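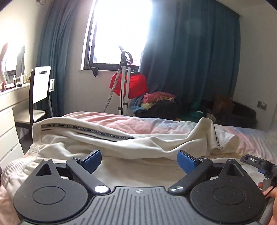 Laundry duty, with gripper. The waistband speaks for the whole program.

Dec 19, 2024
By the Petton newsletter desk
Print this item | E-mail this item
Reading time: 2 minutes

Those of us who joined Petton to work on the future have spent much of the season since July folding clothes. The Daltia project wants a robot that can deal with a bedroom, and a robot learns that from people, so the people go first, gripper in hand, doing slowly and with two blue pads what their own mothers gave up asking them to do at all.

The target is 3000 demonstrations. The count stood at 973 when this item was written, and some 200 of those will be thrown out by the reviewers at Tamiru, who have views on hesitation. Pick up the garment, they write, as though you meant to. Anyone who has tried to pinch a sleeve seam with a tool on the end of the arm will have views of their own.

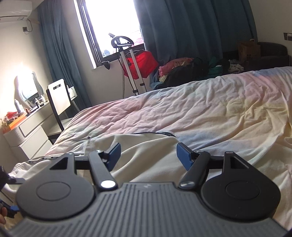 Why not simply use your hands and film those?

A robot doesn't have your hands. When the person works with the same kind of jaws the robot will use, the recorded motion can be carried over with far less guesswork.

Remote control remains available for those who prefer it. The Onton rig has 2 control arms, a small lag and a waiting list that has lately grown very short. People who swore by it in the summer now ask politely whether a hand-held tool is free. One trousers session on the rig was enough for most.
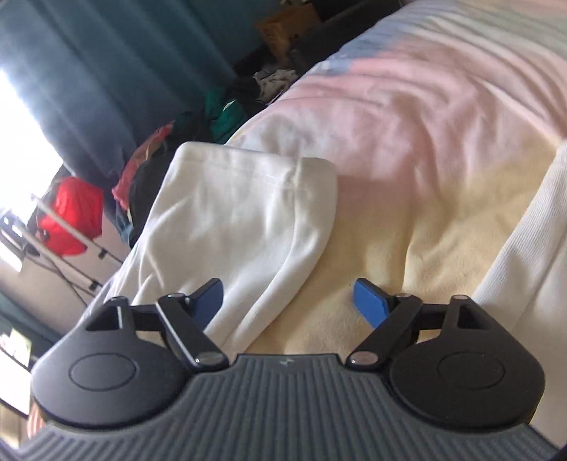 Folded white cloth, jaws open. The heap on the floor keeps its own schedule.

Sign-up for the January sessions is on the usual page. Socks have been moved to a later phase.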